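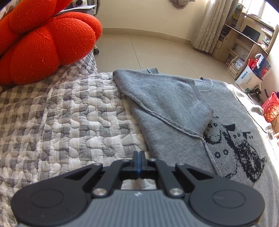
How many times do you have to show a robot a task before it gets the idea? More than you'd like, and fewer than people told us when we started – for sweater folding we planned on 500 demonstrations and saw useful behavior at 320.

(Pause. Let them argue with the number.)

Sedinum began with remote control. I love remote control! You feel like you're inside the machine. But each fold was slow, and we got 31 good ones in the first week. In October we switched to hand-held grippers, and the pace changed completely.

What I want you to take from the sweater: sleeves are the hard part. You bring one diagonally across the front and you've made a choice the robot has to learn. Do the other one differently and you've taught it two things. Pick an order and stick to it, at least for the first 300.

Beds are great, by the way. A quilted cover is bumpy, a check pattern is busy, and a policy that only knows a smooth gray table falls apart on both. Go do it in real bedrooms.

(Clevby clip goes next, 31 seconds, no sound.)

Mistakes – keep them if you fixed them. A regrasp is a lesson too. Throw out the ones where you gave up.

If someone asks about Dandier: same grippers, different garments, towels still to come. Then hand over to the Zulu team for the remote control demo and stay near the mic for questions.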